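**Varis opens public repair hall in former Goneck bottling plant**

*Free bench time begins in March; parts library to follow*

The Varis Public Library District will open a repair hall in March on the ground floor of the former Goneck bottling plant. Residents will be able to bring in household items, furniture, bicycles and clothing and repair them at shared work tables with tools supplied by the district.

The hall will be open from 10 a.m. to 7 p.m. on weekdays and from noon to 5 p.m. on weekends. Use of the benches is free to anyone with a district library card. Residents without a card can get one at the front desk by showing a utility bill or a lease.

The Goneck plant closed after the company moved its bottling lines out of town. The district bought the building from the county land bank and has used the upper floor for book storage. Work on the ground floor began last summer. Contractors replaced the wiring, added two accessible restrooms, and installed new exhaust fans above the area set aside for soldering and gluing. The original loading doors were kept so that larger pieces such as dressers and washing machines can be brought in on a cart.

Fulteo Builders was the general contractor. Tamuno, a hardware supplier based in Varis, provided the hand tools and will service the sewing machines under a three-year agreement.

**What the hall will offer**

The opening collection contains 400 tools. Most can be used only inside the building. A smaller group of 112 can be checked out for seven days on a library card, in the same way as a book. The checkout list includes socket sets, clamps, hand saws, a tile cutter and several cordless drills. Late fees will not be charged, but a card will be blocked until an overdue tool comes back.

Bench time is booked in two-hour blocks, either online or by phone. Walk-in visitors will be seated if a bench is open. Each household may hold up to two bookings at a time. Items left overnight must be tagged and placed on the hold shelves, where they may stay for up to 14 days.

Staff will be on the floor during all open hours. They can show a visitor how to use a tool and help find the fault in an item, but they will not carry out repairs. Visitors who would like more instruction can sign up for evening classes, which will cover lamp rewiring, basic sewing, chair regluing and bicycle brakes. Class size is limited to eight.

Some items cannot be accepted. These include microwave ovens, gas appliances, firearms, car batteries and anything containing refrigerant. A full list is posted on the district website and at each branch.

**Cost and funding**

The renovation was paid for with a state building reuse grant and the district's capital fund. No change to the library tax rate is planned. Operating costs for the first two years are included in the budget the board has already approved. After that the hall will be reviewed with the other branches as part of the regular budget process.

The district held open houses at the plant last fall while work was under way. More than 100 written comments were collected. The most common requests were for weekend hours, better lighting at the benches, and tables that wipe clean. The district changed the lighting plan and the choice of work surface in response.
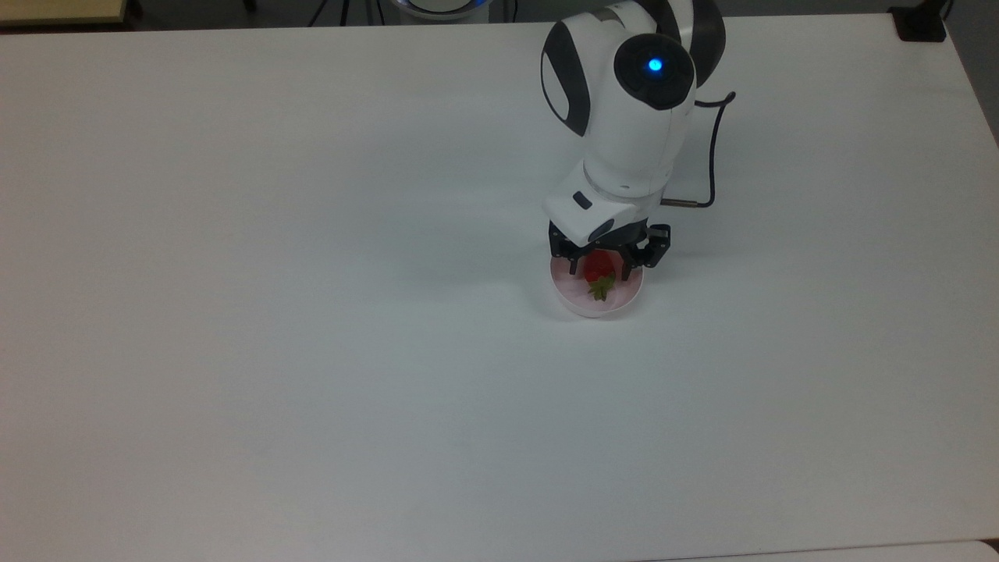

Marisol, who had asked for weekend hours in her written comment, said she has had a sewing machine in the closet for years because the nearest shop charges more to look at it than she paid for it. She added that two hours may be too short for a first visit and asked the district to let beginners book a double block. The district will allow double blocks for first-time visitors through the end of May.

**Parts library**

A parts library is planned for the second phase. It will hold common items such as switches, cord, drawer slides, zippers, bicycle tubes and vacuum belts, sold at cost. The district is also accepting broken appliances of certain types so that working parts can be removed and shelved. Donors should call before bringing anything in.

Parking is available in the lot north of the building. The Route 100 bus stops at the Goneck gate every half hour.

**Contact**

Varis Public Library District
Communications Office
Goneck Building, Ground Floor
Office hours: 9 a.m. to 4 p.m.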